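Chapter 4
Celebrity News as a Supply Chain

4.1 Introduction

A short item about a singer's family or a canceled tour usually passes through several hands before it reaches a reader. This chapter follows that path from the first source to the syndicated page. It assumes the terms defined in Chapter 2, in particular exclusive, pickup and embargo.

Three kinds of firm are involved. A picture desk such as Drellport licenses photographs. A wire such as Pindadon rewrites interviews into items of fixed length – usually 13 lines – and sells them by subscription. A publisher such as Kumus runs the items with a new headline and little other change.

The main case dates from 2000, when the magazine Malý sold one interview to 4 outlets in the same week. Each outlet called it exclusive. The contracts allowed this, as the word was defined by territory and language.

Sections 4.2 and 4.3 cover sourcing and consent. Section 4.4 covers corrections, which tend to travel more slowly than the original item.
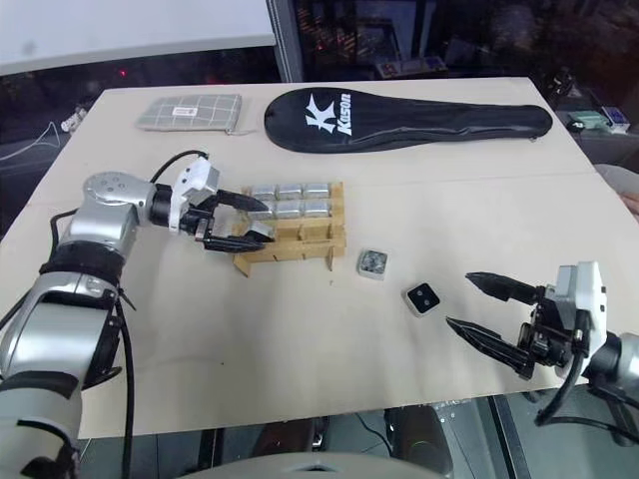 Key Terms

byline
kill fee
pickup
second rights
syndication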